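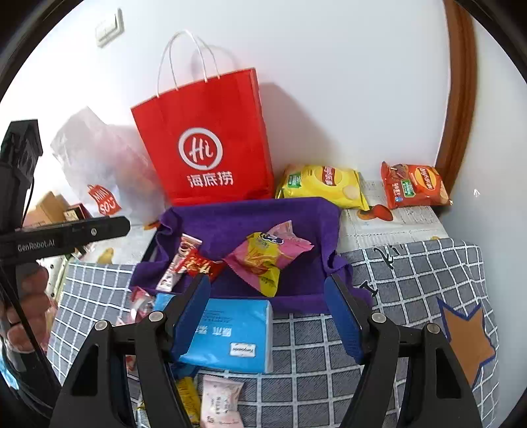 Why do snacks come in so many different wrappers?

I love a snack. I love them so much that once, when I was supposed to be tidying up, I tipped every packet I owned out onto my bed to sort them into piles, and then I got so interested in the packets themselves that I forgot to do any tidying at all (my mum was thrilled, as you can imagine). So let's do the same thing together, only with a bit more science in it.

Start with the crisp bag. Give one a gentle squeeze and it feels like a cushion, doesn't it? Lots of people think the maker is cheating and selling us a bag of air. The puffy part is mostly a gas called nitrogen. There's loads of nitrogen in the air you're breathing right now, and it's very good at leaving crisps alone. Oxygen, the part of the air your body needs, makes the oil in crisps go stale and a bit yucky. So the factory pushes the oxygen out and puts nitrogen in. It helps stop the crisps getting smashed too!

Now look inside an empty crisp bag. Shiny! That silver layer is metal, but it's so thin you could never peel it off with your fingers. It keeps out light and damp. Damp is the great enemy of crunch. Leave a bowl of crisps out overnight and try one in the morning and you'll see what I mean.

Little packets are a different thing. Long thin ones, small square ones, the sort you can fit in a coat pocket. Each one is sealed all by itself, so you can open one and the others stay fresh. The sad part is that you get more wrapper for less snack. I once emptied a big box of tiny sweets and ended up with 200 wrappers and a tummy ache.

And then there are tissues. Not a snack, please don't eat them, but they always seem to end up in the same heap as the snacks. A soft plastic packet keeps them clean and dry, and it squashes down as you use them up, which a cardboard box can't do.

What about the bags that carry it all home? Paper bags with rope handles stand up by themselves because they have a flat folded bottom, and the twisted rope is kinder to your fingers than a thin strip of plastic. Paper hates rain, though. Plastic bags don't mind rain one bit, but they flop over.

Try this at home

You'll need 3 crisps, 2 small pots with lids and a saucer. Put one crisp in the first pot and shut the lid. Put another in the second pot with a damp bit of kitchen paper and shut that one as well. The last crisp goes on the saucer. Leave them until the next day, then snap each one and listen. Which one bends? (Ask a grown-up before you start, and don't eat them afterwards.)

Write and tell me what happened, I read all the letters!

Deisy Llanos

Last updated: July 19, 2026

More to read
Why does toast land butter side down?
What is a cardboard box made of?
How do zips work?
Where does the smell of popcorn come from?

Contact us | © Lekura | Back to top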